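Curkberg Open Day Recordings

Data card, version 2

Summary

This set holds the arm recordings made during the April open day at the Curkberg workshop. Visitors watched a robot arm handle small plastic parts on a desk, and some of them took a turn driving it. All of the sessions were saved, including the bad ones. There are 814 episodes in total.

The recordings were made by Ildikó Jakab and Kevin Flanagan. Ildikó ran the desk and talked to visitors. Kevin looked after the recording software, Kivinness, and wrote most of this card.

What visitors saw

The demonstration ran from opening until 4 p.m. with a break for lunch. Each round started with a short talk at the desk, then a few episodes by one of us, then visitor turns. A visitor who wanted to drive got one practice try that was not recorded. After that, everything was.

The parts on the mat were ordinary ones: a green lid, a white connector housing and similar small things. We picked them so people standing at the back could tell what the arm was meant to be going for. The lid was the favorite with children. It is flat and wide, and the fingers have to come down at the rim if they are going to get hold of it.

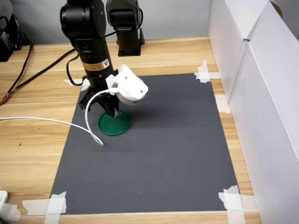 Drivers were asked to go slowly on the way down and to stop if they lost track of the fingers. Most did. Episodes where the driver stopped early are kept and carry the label "stopped" in the index file. Please don't treat them as failures when you compute a success rate. They have their own column.

Tasks

pick_lid: take the lid by the rim and lift it
move_lid: slide or carry the lid to another spot on the mat
pick_connector: take the connector housing and lift it
free: visitor's choice, no set goal

The free episodes vary a lot. A few are just someone waving the arm over the mat for the full time limit. Episodes are capped at 24 seconds, and the recorder closes the file when the cap is reached.

Views

Each episode has a wide view of the desk and a close view of the fingers and the mat. The two streams are stored as separate files and share an episode number. Start times can differ by a few frames, so line them up with the timestamps and not by frame index.

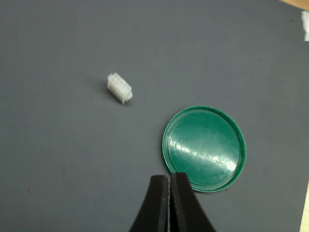

Close view of the mat, with the connector housing, the green lid and the gripper fingers.

Known issues

Glare on the lid is strong in some close views. The overhead lights stayed on all day and we did not correct for it.

Episode numbers go up to 1000 but there are gaps. The missing numbers are practice tries and tests.

Jiang, our older labeling script, marked some move_lid episodes as pick_lid. These were fixed by hand in version 2. If you have version 1, replace the index file. The video files have not changed.

Splits

There is no official split. The Sadov loader makes one by driver, so the same person never ends up on both sides. We suggest using it. Drivers are listed by number only, and no names were kept.

Contact

Send corrections to Kevin and include the episode number. Questions about future open days go to Ildikó.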